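How to Clean and Store a Mini Fridge Between Tenants

By Marama Paewai
November
4 min read

I look after the furnished rooms at Remthorpe, and most of them come with a small fridge. When a room changes hands the fridge gets cleaned the same day, and if the room will sit empty it gets shut down properly. A small fridge left closed and unplugged for a month will smell, and the smell is much harder to get out than the dirt was.

What you need

Two cloths, a bowl, baking soda, dish soap, an old toothbrush and a dry towel. Skip bleach. It can damage the door seal and you will smell it in the butter for weeks.

Steps

1. Take out all the food. Throw away anything opened. Sealed jars can go in a cooler bag while you work.

2. Unplug the fridge at the wall. If yours has a freezer box with ice in it, leave the door open and let the ice melt by itself. Do not chip at it with a knife. I have replaced one fridge that way already.

3. Remove the shelves. Most slide forward and lift. Let glass shelves come up to room temperature before they go in warm water, or they may crack.

4. Mix two tablespoons of baking soda into a quart of warm water. Wipe the walls from the top down, then the floor. Wring the cloth out well and keep water away from any vent, fan or light.

5. Use the toothbrush on the shelf supports and in any grooves. Sticky spills collect there. A drop of dish soap helps.

6. Clean the door seal. Open each fold with a finger and wipe along it. Close the door on a slip of paper and pull. If the paper slides out easily, the seal needs replacing.

7. Dry everything with the towel, including the undersides of the shelves.

8. For storage, leave the door open at least a few inches. A folded cloth over the edge will hold it. An open box of baking soda inside takes care of the rest.

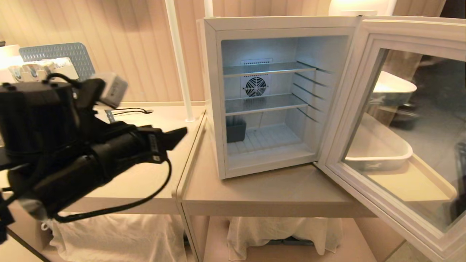
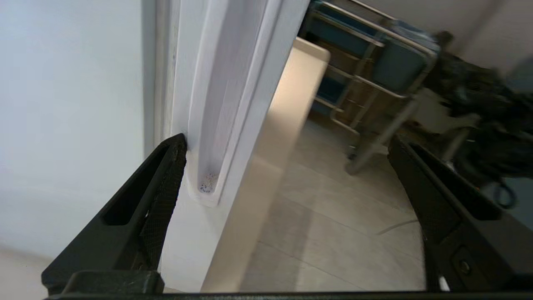 When the next tenant arrives, plug the fridge in and give it a few hours before loading food. If it was moved on its side, stand it upright for a day first. Set the dial to the middle and check it with a thermometer. You want 40°F or a little under.

Comments (2)

Arnaldo Coelho: Vinegar and water works on the seal too. Rinse it after.

tosard_rooms: Step 6 was our problem. New seal took ten minutes to fit.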